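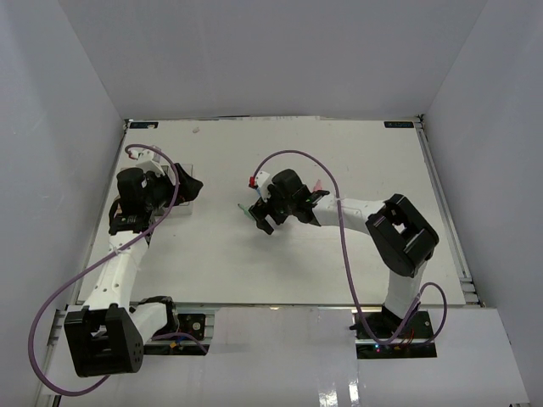 Flu shots, flu shots, flu shots

Well, it's that time again. Skotari House has set its first staff and resident flu clinic of the season, and I've been asked (twice, in the elevator) to put the details somewhere people will read them. So you get them from me, along with a few opinions.

First, the new rule. As of this fall, everyone who works on a resident floor has to either get the shot or sign a form saying they don't want it. That goes for nurses, aides, kitchen, laundry, the folks who do hair on the second floor, all of us. You can still say no, but you do have to sign. I know some of you think that's pushy. I thought so too until I sat down with Eluned James and went over last winter.

We had a rough March. The Grimine wing was closed to visitors for two weeks, and I don't need to tell the families who stood in the parking lot waving at windows what that was like. Eluned runs infection control for both buildings, and she told me 316 of the 692 people on our combined staff list had a flu shot on record when it started. That's less than half! I was one of the ones without, so I'm not pointing fingers.

She also wants me to remind you that a cough you'd work through at any other job is a reason to stay home from this one. Call the Mostyn desk before your shift, not after you've clocked in and hugged everybody. Sick days used for flu won't count toward the attendance points through the end of the season - I asked her to say that one again so I could write it down right.
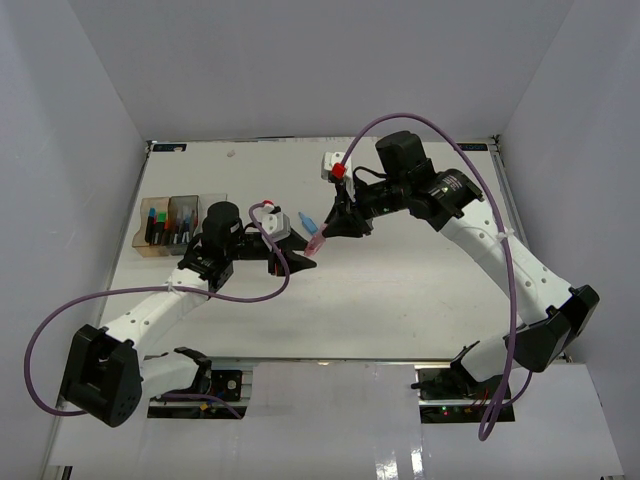
Two robot arms over a white tabletop.

Now, families. If you signed the consent sheet when your mom or dad moved in, that covers the flu shot every year and you don't have to do anything. If you're not sure, call Seren Wynne at the front office and she'll pull the chart. Please don't ask the floor nurses to look it up during meals, they've got their hands full. And if your kids have runny noses, a phone call is a lovely visit too. We'll hold the phone up to Grandpa's good ear.

There will be masks and hand gel by both entrances again. Use the gel going in AND coming out. The Hetus side door stays locked this year, so everybody comes past the desk, even those of you who have been sneaking in that way since the old carpet.

Staff clinic is in the downstairs dining room, 6 to 10 in the morning so night shift can catch it on the way out. Short sleeves, please. There will be coffee, and I'm bringing the lemon bars.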